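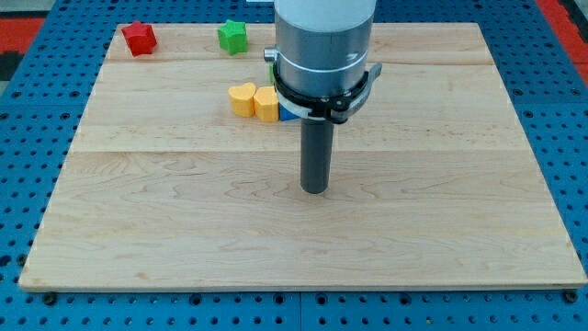
The arm over the maple-colored board at Vesbridge, with star and heart blocks near the far side.

Vesbridge puts 1491 block-pushing runs online, more due in February

January 1, 2019

A small robotics shop in Gavby has opened up the first batch of its block-pushing recordings, 1491 runs in all, free to download for anyone who wants to train on them. The shop, Vesbridge, had been promising the files since summer. They went up overnight with a short readme and not much else.

The setup is plain. One arm, one rod, a flat wooden board on a blue table full of holes, and small colored blocks in shapes like stars and hearts. The rod has no fingers, so the arm can't pick anything up. It can only push. A person steers it with a hand controller while the computer logs where the arm goes and what the camera sees, and each run gets a line of text saying what the person was trying to do. "Push the red star toward the green star." "Bring the yellow hearts together." That kind of thing.

The learning system, called Juketti, then gets the recordings and the lines of text and tries to work out how one leads to the other. No one writes rules for it. If it has seen enough pushes it should be able to handle a new request on the same board, or thats the hope. Early tests are mixed, according to the readme. Short moves go well. Anything that needs the rod to swing round behind a block is hit and miss, and blocks sitting close together are still a headache, as pushing one tends to shift its neighbor.

Which is part of why the shop wants more runs with crowded starts. Operators used to spread the blocks out evenly before each recording, and the system got lazy about it. Put two blocks side by side and it froze or shoved both. Since the fall the rule has been to leave the blocks wherever the last run ended and start the next one from there. Messier, but closer to what the system meets when it runs by itself.

Of the total, 416 runs are marked as failed. A block tipped over, or the operator ran out of time, or the rod came down on top of something. Those are kept in the download but in their own folder. Vesbridge says to leave them out for a first try and add them later if you want the system to learn what going wrong looks like. Another 134 have no text at all. The shop is asking for people to write lines for those, there is a form on the download page and it takes a minute or so per clip.

Sessions are kept short. Two operators trade off through a shift, one steering and one checking the log, then they swap. Steering for too long makes the pushes sloppy, and sloppy pushes end up in what the system learns. The checker can also throw out a run on the spot if the camera drops out, and dropped runs are not in the totals.

Money for the work came from Charvát, a maker of packing equipment that would like machines to nudge odd-shaped goods into line on a flat surface without a new program for each product. It gets no early access under the deal, the readme says, and the license lets others use the files for school, hobby or paid work as long as Vesbridge is credited.

Couple of things to know before you download. The files are big and the server is slow, so grab the sample pack first. Arm positions are in meters but the board layout file is in millimeters, and a few early users have allready tripped over that. The older runs also use a slightly different camera angle and are not labeled as such, a fix is coming.

The second batch is planned for February, with longer requests that take several pushes to finish, such as lining blocks up along one side of the board or sorting them by color. Vesbridge is also looking for paid operators in the Gavby area, evenings mostly. No robot experience needed, training takes an afternoon. Apply through the shop's site.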